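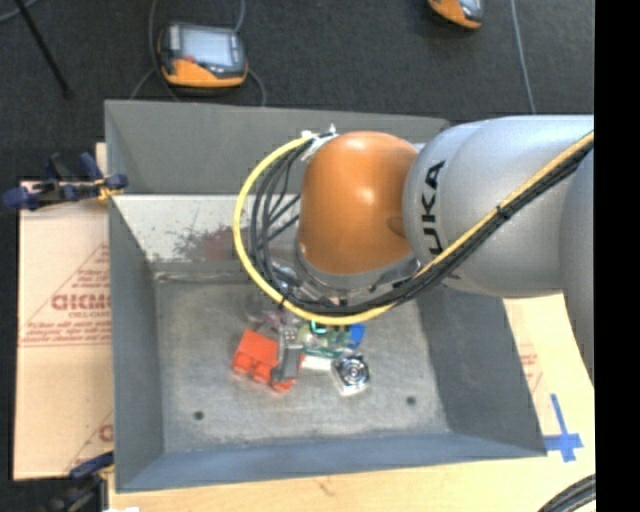
This page was last changed on July 4, 2021, by Jayanthi Rajan.

Main page | Contents | Containers and storage | Index | Print this article | E-mail this article

Sorting bin

A sorting bin is an open container in which small mixed items are put before they are separated by kind. It is also called a picking bin or, in older trade lists, a tipping tray.

Shape

Most sorting bins have a flat floor, usually square or oblong, with walls that slope outwards to a wide rim. Small items that land on the slope tend to slide down towards the middle. Straight-sided bins hold more for their width, but things collect in the corners and are awkward to get out. Some bins have holes in the floor.

Contents

Typical contents are toy bricks, circuit boards, knobs, buzzers and other metal or plastic parts, often together. Flat pieces are the hardest to pick up and are commonly left until last. Very small fragments may be brushed out.

History

The Lustham firm of Tijani sold a sloped bin from December 1958, listed as pattern 914. It was 80 centimetres across the rim, and 3318 were made before the pattern was dropped. Ondden later offered seven sizes.

See also: Parts tray; Hopper; Trelomov box

Further reading: Modupe Obi, Bins and Trays of the Lustham Workshops

Back to top | Print | E-mail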